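Patch cable

A patch cable, also called a patch cord, is a short length of network cable with a plug already fitted at each end. It joins one piece of equipment to another, such as a computer to a wall outlet or a small switch to a router. The kind found in most homes and offices is an Ethernet cable with four twisted pairs of wire and an RJ45 plug at both ends.

The name comes from early telephone and radio work, where operators used short cords to make temporary, or "patched," connections on a board. The word stayed in use when computer networks took over many of the same rooms and racks.

Construction

The wires inside a patch cable are usually stranded. Each conductor is made of several fine strands twisted together, and this lets the cable bend many times without breaking. Cable that runs inside walls is usually solid, with one thicker strand per conductor. It carries a signal farther but does not like being flexed.

The eight conductors are grouped in four pairs, and each pair is twisted at a slightly different rate to cut down on interference. A jacket, most often PVC, covers the pairs. Some types add a foil or braided shield under the jacket.

Handling and setting up

Small network devices are commonly set up and labeled on a bench before they are installed. The Clismont workshop handbook, written by Fulvio Marchetti, asks for a light-colored work surface so that dark boxes and small dropped parts are easy to find. It also suggests a plain cloth hung behind the bench to hide shelves and cut down on visual clutter. A thin synthetic fabric will do, and creases do no harm unless the cloth is being used for catalog work. 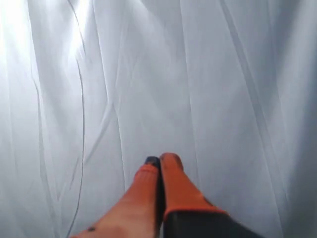
Sheer pale fabric hanging in long, soft folds.

Cloth of this weight moves in the slightest draft and should be kept clear of fans and vents. It is normally clipped along the top and left loose at the bottom. The handbook advises against tucking it under equipment — a tug on the cloth can then pull a device off the table.

The cable itself should be laid out before use. A new cord comes coiled and tends to keep the shape of the coil for a while. Letting it hang from one end, or drawing it gently through the hand, takes out most of the twist. Pulling a loop tight to straighten it can put a kink in the jacket and disturb the pairs inside.

Jacket color

Patch cables are sold in many colors. No single color code is followed everywhere, and the color of the jacket says nothing certain about the speed or category of the cable. That information, if given, is printed along the jacket. Many sites choose their own scheme and write it down. At Windness, a shared office building wired by the firm Galli, yellow is used for temporary connections and blue for permanent ones. The building has 149 outlets, and the scheme lets staff see at a glance which cords can be removed. 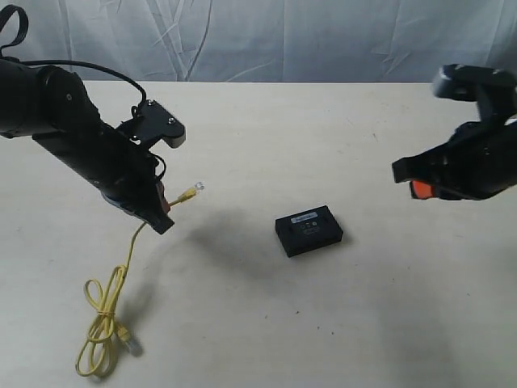 Windness, September

The Galli scheme was revised to cover cords used on the workbench as well as those in the racks. Yellow was kept for bench work, partly for its contrast with the black cases of most small devices. Short cords are preferred there. A longer one can be used if the extra length is left in wide, loose loops and the free plug is kept where it can be reached.

Connectors

The RJ45 plug is a clear plastic block with eight metal contacts along one side and a springy latch on the other. The latch clicks into the socket and must be pressed down before the plug is pulled out. It is the weakest part of the cable. Once it snaps, the plug may still fit but can work loose.

Many cords have a soft cover, called a boot, where the cable enters the plug. The boot limits sharp bending, and some designs include a hood over the latch. Boots are often molded in the same color as the jacket. In crowded panels a bulky boot can make the latch hard to press, and slim versions are sold for this purpose.

Connecting a device

Most small network boxes carry a label on one face, along with printed approval marks. The label commonly gives the model, the power rating and a serial number. It is good practice to copy these down before the device is mounted, as the labeled face often ends up against a wall or shelf.

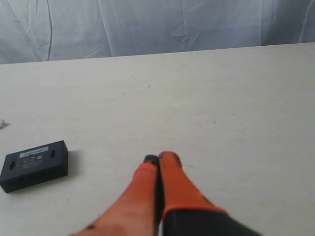
Clismont Technical Services, Bench and Cabling Team

The team's own procedure has 28 steps, of which 5 concern the patch cable. The device is placed flat with its label readable, and the label details are recorded. The plug is lined up with the socket and pushed straight in until the latch clicks. A light pull confirms that it is seated. The other end is connected last, and the link lights, where fitted, are then checked.

A plug that does not go in easily should be taken out and turned to match the notch in the socket. Forcing it can bend the spring contacts inside, and a bent contact usually means replacing the whole port.

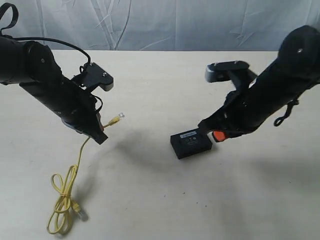

If no link appears, the cord is the first thing to swap. Leonardo Vitale, who kept the fault log at Windness, recorded 41 failed cords there, most of them with a broken latch or a jacket crushed under a chair leg. Damaged cords were cut in half before disposal so that they would not find their way back into use.

Storage

Patch cables are stored in loose coils, held with a hook-and-loop strip such as the Bandex tie. Tight plastic ties can deform the jacket and are better avoided. Coils are best kept by length, with both plugs facing the same way.

See also: Network switch, Patch panel, Twisted pair

12 shares
3 comments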